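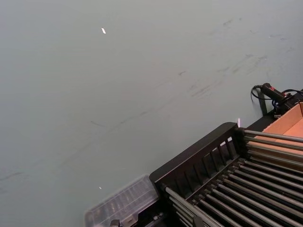
Stullby Institute for Household Research
Call for Participants: Home Food Storage and Waste Study

The Stullby Institute for Household Research invites adults living in Clovville and the surrounding townships to take part in a study of how households store, use, and discard food. Enrollment is open now and will close at the end of July, or when all places have been filled.

Purpose of the study

The study will examine what happens to fresh and prepared food between the time it enters the home and the time it is eaten or thrown away. Earlier work by the Institute relied on telephone interviews, in which participants were asked to recall what they had discarded during the previous week. The present study asks households to keep a written diary and to weigh discarded food as it leaves the kitchen. Results will be used to prepare guidance for residents on storage and meal planning, and will be shared with the Clovville Department of Public Works.

The Institute is seeking 146 households. Invitations have also been mailed to 2700 addresses selected from the township register. Residents who did not receive a letter are equally welcome to apply.

Who may take part

Applicants must meet the following requirements:

Be 18 years of age or older
Live in Clovville or an adjoining township, and expect to remain at the same address until the end of the study
Be responsible for at least half of the food shopping or cooking in the household
Be able to read and complete a diary in English, Spanish, or Hindi

Households of any size may apply, including people who live alone. Renters and homeowners are both eligible. Households that receive most of their meals from a delivery program or a shared dining facility are not eligible for this study but may ask to be placed on the contact list for later work.

Only one person from each household may enroll as the primary participant. Other members of the household will be asked to cooperate with the diary but do not need to sign a separate consent form unless they wish to be interviewed.

What participation involves

Participation lasts 3 weeks. Before the first week, the primary participant will attend an orientation session of one hour at the Institute. Evening sessions begin at 6:30 p.m. Each participant will receive a kitchen scale, a printed diary, and a set of storage labels. The scale may be kept at the end of the study.

During the study period, participants will record each item of food discarded, its weight, and the reason it was discarded. Liquids such as milk and soup should be included. Coffee grounds, bones, eggshells, and fruit peelings are recorded in a separate section of the diary. Most households in the pilot phase completed the diary in less than ten minutes a day.

A member of the research staff will telephone once a week to answer questions. At the end of the study, participants will return the diary in the prepaid envelope provided. A small number will be invited to a follow-up interview, which is optional and is paid separately.

Compensation

Households that return a completed diary will receive $92, paid by check or direct deposit. Participants who withdraw after completing at least one full week will receive one third of that amount. Parking at the Institute is free during orientation sessions, and bus fare will be reimbursed on request.

Privacy and consent

Participation is voluntary. Participants may withdraw at any time without giving a reason. Names and addresses are stored separately from diary entries, and no household will be identified in any report. The study has been reviewed and approved by the Institute's research ethics board. A copy of the consent form will be sent to all applicants before orientation.

How to apply

Application forms are available at the front desk of the Institute, at the Stirell Street branch library, and at the Clovville Senior Center. Forms may also be requested by telephone or mail. Applicants should indicate their preferred language and whether they require an accessible meeting room.

Applications will be reviewed in the order received. All applicants will be notified in writing of the decision.

Questions about eligibility should be directed to Mohit Bisht, Study Coordinator. Questions about the ethics review or the handling of personal information should be directed to Vivek Goel, Director of Research. Both may be reached through the Institute's front desk between 9:00 a.m. and 4:30 p.m.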